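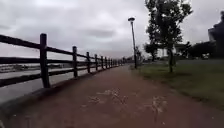
Firar Path Rover Kit, Club Edition

Print this page | E-mail this page

Posted in June by Léonie Langlois, Marchal

Search products, spare parts, lesson sheets Go

The Firar is a small outdoor rover for school clubs and first-year student teams. It has four driven wheels, one forward camera on a mast, and a control board which the students program themselves. We designed it for clubs that have already done line following on a classroom floor and now want to drive outside, on a real path, with real light.

The kit comes in parts. A team of three or four students can build it in two club meetings if they read the booklet first. No soldering is needed. All screws are the same size, except the two long ones that hold the mast, and these are in the small bag with a red label.

What is in the box

Chassis plate and four wheels with motors
Mast, camera and camera cable
Control board with the Drunlow software already installed
Battery, charger and one spare fuse
Hex key and printed booklet (English and French)
200 practice pictures of outdoor paths on a memory card

The task: stay on the path

The main exercise in the booklet is called Path Keeping. The rover must drive 20 meters along a park path without touching the edge on either side. The students choose how it finds the edges. Most teams begin with color, as it is the easiest to understand. A reddish paving and green grass are far from each other in color, and the first program can be only a few lines.

After this they meet the more difficult part. Where grass grows over the side of the paving, the border is soft and bends in and out, and a program which looks for one straight line will jump from side to side. A concrete curb gives a much cleaner line. Many teams decide to follow the curb side only and keep a fixed distance from it. We accept this solution in the competition, but the jury will ask the team to explain what the rover does when the curb stops.

Pale marks on the ground are the second common problem. A simple program can take a light patch for an obstacle, or for the end of the path, and stop in front of it. The booklet has one full chapter on this, with a method that compares several pictures before the rover decides. Fences with rails also deserve attention: the rails give long straight lines in the picture, and they run to the same far point as the path does. Please teach your students to look at the lower half of the picture first.

A gray sky is good weather for the first outdoor test. There are few hard shadows and the colors stay quiet. In strong sun you will need to set the camera brightness by hand, see page 12 of the booklet.

From a club which uses it

Ebony Goodwin leads the robotics club at Gillidlow and has used the kit for two school years. She wrote to us: "We started with the color method and it worked well in the yard, then we took the rover to the path and it wanted to go into the grass every time. The students were annoyed for one meeting. Then they began to save the pictures and look at them one by one, and from that moment they learned more than in the whole winter. I would like a longer camera cable."

The longer cable is now included in all new kits. If you have an older kit, write to us and we will send you one without cost.

Technical data

Number of students per kit: three or four
Recommended age: from 12 years
Top speed: limited by software to a slow walk, the teacher can change it
Driving surface: paving, asphalt, short dry grass
Not suitable for: rain, sand, stairs

Club package

The club package has 6 complete kits, one extra charger for each two kits, and the teacher file with all the solutions. Clubs that order the package can also register one team for the Marchal Path Day without an entry fee. The rules of the Path Day are in the teacher file. Each team has three runs and the best one counts. Between the runs the team may change the program, but not the hardware.

Spare wheels, masts and batteries can be ordered one by one. Please give the number printed under the chassis plate when you write to us, as the motor mounts are different on the first series.

Print this page | E-mail this page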